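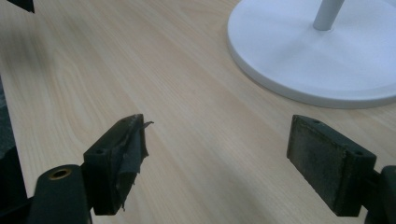 Lụa Ninh

Minutes of the February meeting, Trarkemton Shared Workroom

The meeting was held on Sunday in the workroom and opened at 4. I wrote the minutes. If I understood something wrong, please write to me before the next meeting and I will correct it.

1. Minutes of the last meeting

The minutes were read and accepted with one correction. Under item 3 it was written that the window shelf will be removed. It should say that the window shelf will be moved to the wall beside the door. The shelf is still at the window at this date.

2. The wooden table

This item took the most time. Members had different opinions about the surface of the table, and I try to give all of them.

The wood is light and the grain is fine and long. Everybody agreed that we want to keep this look. There are some darker streaks in the wood. One member asked if these streaks are stains and if they can be sanded away. Two other members answered that they belong to the wood, and that with sanding we would only make the table thinner. The meeting accepted this answer. The streaks will be left alone.

After that we discussed the finish. The proposals were these:

Oil. It is easy to repair in one place only, but it must be done again every year, and the table can not be used for two days. It also makes pale wood a little more yellow.

Hard wax. It costs more. The member who proposed it has used it on her kitchen counter at home and is satisfied.

Varnish. It is strong, but when it gets a scratch the whole top must be done again. Only one person was in favor.

No finish, and use a cloth or mat for the work with glue and paint. This was proposed by me. I was asked who will wash the cloth, and I did not have an answer.

Vote: hard wax 6, oil 3, varnish 1, no finish 1. The hard wax was approved, on the condition that it is first tried on the underside of the table and we look at it together at the next meeting. The color must stay pale. If it becomes too yellow, the decision is open again.

It was asked again that things with a rough bottom are lifted and not pushed across the table.

3. Light at the table

The evening group says that the light from the ceiling is not enough for sewing and for small repair work, especially after 5 o'clock. They asked for a good lamp with a heavy foot, or a lamp with a clamp.

Against the clamp: it presses on the edge of the wood, and the table was already discussed for a long time. Against the foot: a wide round foot takes space from the person who sits at that side. The evening group answered that they prefer to lose some space and see what they are doing.

Prices were compared. The Flerari shop has a floor lamp that is reduced, but the member who went there found that the switch is on the cable, close to the floor, and this is difficult for some of us. The Ghumman store has a table model for 100 with the switch on the pole. The meeting approved to spend up to 100, delivery included. White is preferred, but it is not a condition. The cable must not cross the walkway. The evening group will buy it and bring the receipt.

4. Chairs

Two chairs make noise and one is not stable. The unstable one should not be used until it is glued. Please do not put it back at the table, even when there are many people. A request for cushions was postponed.

5. Money

The account has 3,000 after the rent is paid. From this, the wax and the lamp will be taken. The electricity bill was 162 and this is higher than the last one. It was suggested that the heater stays on at night by mistake. The last person who leaves should check the heater and also sign the paper on the door. A longer discussion about the monthly fee started, but it was not on the agenda and it was stopped.

6. Cleaning and putting away

Some members find that the table is not clear when they arrive, and they lose the first part of their time with moving the things of other people. Other members said that a half-finished work can not always be moved, for example when the glue is still soft.

It was agreed:

Work that must stay gets a paper with the name and the day when it can be moved.
Work without a paper may be moved to the window shelf by anybody.
Dust is removed with a dry brush first and then with a damp cloth, along the grain. No spray with alcohol on the wood.
Tape is not left on the table.

The Ovex cleaning paste that was bought last year is almost full. It is too strong for wood and it will stay at the sink, for the sink only.

7. Other matters

The key with the blue label is missing. Whoever has it should bring it back, no questions.

A member asked if children can come on the open afternoon. Yes, together with an adult, and not near the cutting tools.

The door still closes badly when it rains. The landlord was informed two times. I will write a third time and put a copy in the folder.

8. Tasks until the next meeting

Test of the wax on the underside: the two members from the Sunday group
Lamp: evening group
Gluing of the chair: open, please tell me if you can do it
Letter to the landlord: Lụa
Moving of the window shelf: same persons as before

The meeting closed at 6:10. The next meeting is again in the workroom, and the agenda will hang on the door one week before. Points for the agenda can be put in my box.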